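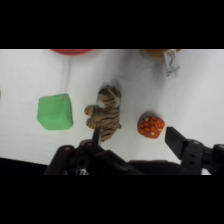

How Do Seeds Know When to Wake Up?

Pick up a sunflower seed and have a really good look at it. It's small, it's stripy, and it does absolutely nothing. You could leave it in a drawer for months and it would just sit there. But tuck it into some damp soil on a warm day and within a couple of weeks you'll have a little green plant pushing up into the sunshine!

So what was going on in there?

A seed is a baby plant with a packed lunch

Inside every seed there's a tiny plant called an embryo (say it EM-bree-oh). It already has the beginnings of a root and a shoot, all folded up small. Around it, or beside it, is a store of food. And on the outside is the seed coat, which works a bit like a raincoat and a bit like a suit of armour.

The embryo is alive, but it's ticking over very, very slowly. Gardeners say the seed is dormant, a word that comes from the Latin for sleeping. Bears and hedgehogs slow down for the winter, and seeds can stay slowed down for much, much longer than that.

The wake-up call

Most seeds are waiting for water. When a dry seed gets wet it soaks the water up and swells, sometimes to twice its size, and the seed coat splits open. If you've ever left dried beans in a bowl overnight you'll have seen how fat they get!

Seeds also need air, because the embryo has to breathe to grow. That's why a seed sitting at the bottom of a puddle often rots.

Then there's warmth. Peas and broad beans are happy to start in cool soil, but tomatoes, pumpkins and basil want it properly cosy. Plant a pumpkin seed in the middle of winter and it'll probably sulk until it goes mouldy.

And light? This one surprises people. Lots of seeds don't need any light to sprout, and that makes sense when you think about how dark it is underground. But some very small seeds, like lettuce, do better near the surface where a bit of light can reach them. A tiny seed has a tiny packed lunch, so it can't afford a long climb.

Fussy seeds

Some seeds are much harder to wake. Apple pips need weeks of cold and damp first, so that they don't sprout in autumn and get caught by the frost. You can trick them by putting them in the fridge in a bag of damp sand.

Wattle seeds have such a tough coat that water can't get in. In the bush, the heat of a fire cracks them, and after a fire you can find baby wattles coming up all through the ash. At home, a grown-up can pour hot water over the seeds and leave them to soak overnight. It feels like a terrible thing to do to a seed, but the wattles love it!

Which way is up?

You can plant a bean upside down, sideways or any way you like, and the root will still go down and the shoot will still go up. Plants can feel gravity! In the tip of the root there are special cells with heavy little grains inside. The grains sink to the bottom of the cell, and that tells the root which way is down.

Sumeya Beyene, who runs the garden club at Nakwood, got her group to test this one July. They sprouted beans in jars on a windowsill, and once the roots were growing they tipped every jar on its side. By the next afternoon the roots had started to bend — every one of them was turning towards the floor.

Try it yourself

You'll need a clean glass jar, some paper towel and a few dried beans.

Roll up the paper towel and put it inside the jar so it presses against the glass. Wet it until it's damp all over, then tip out any extra water. Slide the beans between the paper and the glass, halfway down, so you can watch them. Keep the jar somewhere warm and add a splash of water whenever the paper starts to dry out.

The root comes first, usually in less than a week. Then the shoot appears, bent over like a hook so its tender tip doesn't get scraped on the way up. Draw your bean every day and write down anything that's changed. When the first proper leaves have opened, you can move it into a pot of soil or out into the garden. Beans like something to climb, so give it a stick!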